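Keeping a White Tabletop Usable as a Work Surface

Updated July 12, 2020

A white top shows everything: pencil, glue, tea rings, the gray smear left by a metal ruler. It also gives the best contrast for small parts, so it is worth the upkeep. The notes below cover laminate and painted tops. Oiled or waxed wood needs different treatment.

Cleaning

Wipe with a damp microfiber cloth and a drop of dish soap, then with plain water, then dry. Soap left to dry forms a film that holds dust and weakens the grip of tape. For pencil, use a white vinyl eraser before any liquid. For ink, use isopropyl alcohol on a cotton pad, tested first on the underside if the top is painted. Melamine sponges remove most marks but dull a gloss finish, and the dull patch cannot be polished back.

Clamping to the edge

Anything tall should be clamped at the back edge, where it is out of the way of sleeves. Check the thickness of the top before buying a clamp. The Brernar desk clamp we use closes on tops up to two inches, which covers most tables but not those with a deep apron. Put a scrap of cork or thick card under each jaw. Tighten by hand, wait a day, and tighten again; soft pads compress overnight. A hollow-core top should have a plywood plate on both faces, at least four inches square, or the jaw will crush the skin.

Run cables down the back and secure them below table height. A cable lying across the surface will end up under a cutting mat sooner or later.
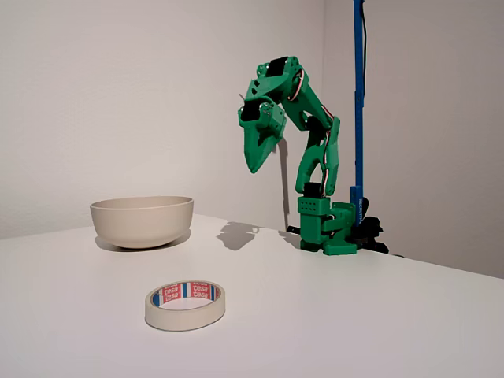
Masking tape is the most useful thing to keep within reach on a table of this kind. It labels, holds paper square, and marks positions that have to be found again. Ordinary beige tape should come off within three days. After that the adhesive transfers to the surface, faster in direct sun. Pull it back on itself at a low angle, slowly. If residue remains, rub with a little cooking oil, leave for ten minutes, and wash off with soap.

Store rolls flat, in a closed bag if the room is dusty. Lint on the side of the roll ends up along the edge of every strip. A roll that tears on a slant can often be recovered with a few seconds on a warm radiator.

Bowls for small parts

A ceramic bowl works better than a plastic tub for screws and pins. It is heavy enough to stay put, and a wide rim lets the fingers in. Unglazed feet scratch – check by running a fingernail over the base, and add felt dots if it feels rough. The Yagi dots have held for 14 months here. The Jundden ones slid off in the first warm week of April.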